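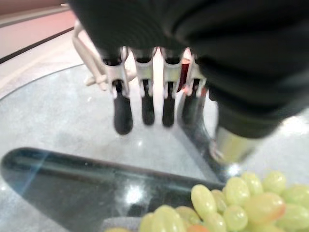

Bredcombe Recipe Cards
Version 2

Contents

958 handwritten recipe cards from households in and near Bredcombe, typed up and stored as one plain text file per card. The oldest cards give weights in pounds and ounces, and we have left them that way. A second column in the index gives grams where the sum was simple.

Files

cards/ – one file per recipe, named by card number
index.csv – title, course, main ingredient, household code, grams
notes.txt – spellings we were unsure of
pairs.csv – cards that look like copies of each other

The index is in UTF-8. Fields with a comma in them are in double quotes.
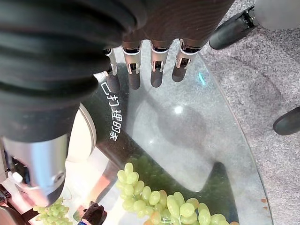

Card numbers run in the order the boxes were opened, so they tell you nothing about age. If you need dates, use the "dated" column, but note that only 184 cards carry one. The rest are blank in that column and should be read as unknown.

How the typing was done

Gualtiero Caputo typed the first pass. Ulises Villca checked it against the cards and marked changes in notes.txt. Spelling was kept as written, so you will find "choclate" and "bannana" in the same file as the correct forms. Crossed-out lines were dropped unless the new line made no sense without them.

Courses

Each card has one course label. Puddings and cakes make up the largest group, with 233 cards. Fruit served on its own is filed under "table", along with cheese and nuts.

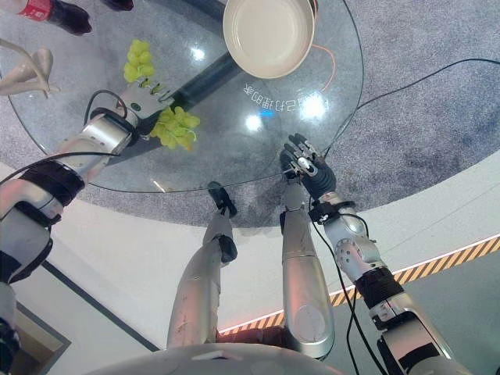 Cream-white plate on the round glass table.

Oven settings are a known problem. Many cards say only "hot" or "slow", and a few give a gas mark with no other detail. We did not turn these into degrees. The column "oven" holds the words from the card and nothing else.

Household codes

Names of families were swapped for short codes before release. The key is not part of the data set. Where a recipe title had a surname in it, as in somebody's plum loaf, the surname was cut and the title marked with a star. 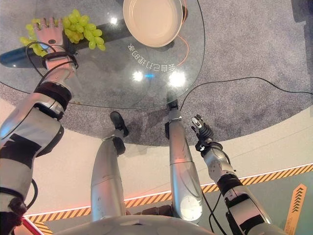 Please do not try to work the codes back to names, even where the village and the dish make it easy to guess.

Changes since version 1

– split "preserves" from "sauces"
– fixed line endings in cards/
– removed a doubled header row from index.csv
– moved unclear spellings out of the card files and into notes.txt

Known gaps

Some cards refer to a second sheet that was not in the box. These have "part" in the status column. Cards in pencil may have more errors than the rest.

Corrections can be sent with the card number and the line as it should read. They are gathered up and added each May.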